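Wear on the factory floor: a conversation in Ellwood

The flooring inspector at Mundar has spent most of a working life looking down. The firm surveys hard floors in warehouses, clinics and workshops across Ellwood and the Okau valley, and the inspector signs off 200 of them a year.

"People ask about colour first," the inspector says. "Colour is the last thing I would settle. I want the load, the cleaning method and the state of the slab."

The slab comes up often. New concrete is tested for moisture before any covering is laid, and a reading taken too early is a common cause of blisters in May, when heating goes off and the fitters have left. "The builder wants a date. I give them a reading."

On speckled finishes the inspector is neutral. A flecked pattern hides small scratches and dust, which suits a busy room, but it also hides a dropped screw. In one workshop the staff asked for a plain strip beside the benches for that reason, and got it.

Cleaning causes more damage than traffic. "Too much detergent, not enough rinsing. The film holds dirt, so they add more detergent." Mundar now leaves a single printed sheet with each client, giving the dilution and the pad type.

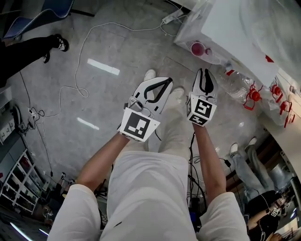
Words and picture: the Brundska trade pages
Saturday, April 21, 2018

Asked about repairs, the inspector prefers a patch with a straight edge to one feathered into the old surface. It shows more and lasts longer. The oldest floor on the current list has almost 30 such patches and is due for another survey in May. "The joints by the loading door will need doing again. The rest can wait."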